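Neron, the Two-Fingered Dish Clearer: Your Questions

I get a lot of the same emails about this build, so I finally sat down with a pot of coffee and typed up the answers. If yours isn't in the list, write me anyway!

What is Neron?

A gripper arm I've been putting together at Drakach, the shared workshop I belong to. The goal is a small one: clear a supper table and lay it again. My friend Oldřich Sýkora did the first wrist drawings, and I've changed nearly all of them since (sorry, Oldřich).

How long have you been at it?

I log my hours in a notebook, and the last entry brought me to 228. I would have guessed half that. A good chunk went into one wiring fault that I chased for most of July.

What did it cost?

Over 200 dollars in servos alone. The bearings came out of a dead printer, and the base plate was an offcut that someone at Drakach let me have for a pie.

Why are the fingers covered?

Bare fingers skate. I tried them on a glazed plate and it was like picking up soap with chopsticks. So both fingers got a black, pebbly covering with a seam. I sewed mine by hand, badly, and I'm on my third set. If you make your own, run the seam along the side and keep it off the tip, or you'll feel it in every grasp.

What do you practice on?

Secondhand dishes, mostly in strong colors so I can tell them apart in the video later. The usual table has a teal plate with a white ribbed bowl and a little cup stacked on it, then a big orange plate for the silverware work. Forks are the hard part. They're skinny, they slide, and once a finger has the handle the tines can swing off wherever they please. Add a spoon and you've got two things trying to leave in different directions.
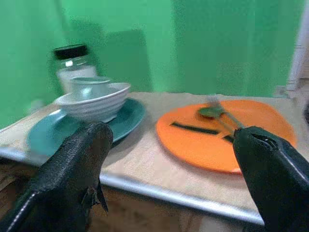
Which software are you running?

Slanina for the motion side, which is my own pile of scripts with a name slapped on it, and Dalley for recording. Neither is fit to share yet. I do mean to clean them up, but I've said that before.

How fast does it go?

Slow! I cap the wrist at 19 degrees a second around anything breakable. With the cap off it's quicker and I'm a nervous wreck.

Can I get the drawings?

Yes, email me and I'll send whatever is current. Please check the finger mount hole spacing against your own servos before you cut anything, as I switched brands halfway through and the older sheets still show the first ones.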